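May 4, 2020

Equipment list, second pass. Raelene wants it before she talks to Horateo, so I'm putting down where each item stands and what I'd drop if we get less than we asked for.

Went over the first list with Shayne. We agreed it had grown by adding whatever each of us was annoyed about that week. Started over from the tasks we have to be able to run by November: lid off and on, lift and move a pot, turn a knob, plug and unplug. Everything below is tied to one of those or it goes in the "later" pile.

Arm. Keep the one we have. Payload is fine for an empty pot and not fine for a full one, and no task on the list needs a full one. Shayne still thinks we should price a bigger arm now so the number exists somewhere. OK, but as a separate line and not in this total.

Second arm. Moved to later. It would need its own controller, a wider bench and a change to the safety fence, and the fence alone eats most of what we saved on the table.

Gripper spares. This is the line I care about most. Stadix quoted us 12 weeks on a complete replacement gripper, and if ours goes down in the summer we lose the whole summer. One complete spare on the shelf. Also fingertips, 4 pairs. The tips wear first and they're cheap next to anything else here. Pivot pins and screws I would rather buy as the Stadix service kit than source one at a time. Raelene asked if the kit fits the older linkage. I don't know yet. Need to send them the serial number. 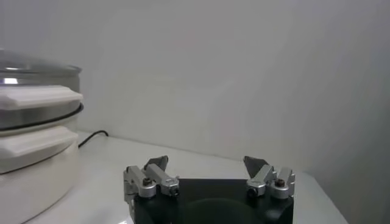

Soft pads for the fingertips are a separate line from the tips themselves. Hollis sells them in sheets to cut to size, and Poso sells them already molded, at more than twice the price once shipping is in. I'd start with the sheet. The bare tips are flat and come to a point, and the handles on the white cooker are wide with a flat top and beveled edges, so what we want under the tip is something thin that gives a little along the bevel. A thick molded pad would take up opening width we need for other things. Get one sheet in two hardnesses and cut our own. If cutting turns out to be a pain, go back to Poso.

Appliances. We have been bringing things in from home and that has to stop. I want two of each appliance we test on, same model, bought together, so that a broken lid doesn't end a run of trials. Glass lids are the obvious risk. Shayne checked whether lids can be bought alone for the cooker and the shop said maybe, which I'm writing down as no. Total for appliances comes to some 5 percent of the request, so it's not where to look for savings.

Power at the bench. Not on the first list at all, should have been. Right now the appliance cord runs along the table behind whatever we're working on. For the plug and unplug task we need an outlet at a fixed spot that we can reach with the arm, and for everything else we want the cord off the table. Two outlets, one switch each, reachable from outside the fence. Building services has to do the wiring. Ask them for a quote this week, they are slow.

Table top. Leaving it white. I had put in for a gray mat to cut the glare on the wrist camera, but Shayne ran the same set with the lamps turned down and the difference was small enough that I can't justify the line. Cut.

Lamps. Two dimmable ones to replace the two that only do on and off. Cheap. Keep.

Wrist camera. One spare, plus a spare cable. The cable is the part that fails, we're on our third. Buy 2 cables, and strain relief clips for the bracket while we're at it.

Storage. Shelf unit with bins. Raelene will say furniture can't come out of equipment money. She's probably right. Leave it on with a note and let her move it.

The whole list is at 44 lines with the small stuff counted. Raelene would like to see it fit on one page, so fasteners, tape, clips and cable ties become a single consumables line.

If they cut us, drop in this order: shelf unit, one lamp, second set of appliances, spare camera. Do not drop the spare gripper. If they push on it, offer to skip the service kit first.

Still open:
- serial number to Stadix, ask about kit fit (me)
- Hollis sheet, minimum order? (Shayne)
- wiring quote (me)
- does the Horateo money have to be spent or only committed by November (Raelene)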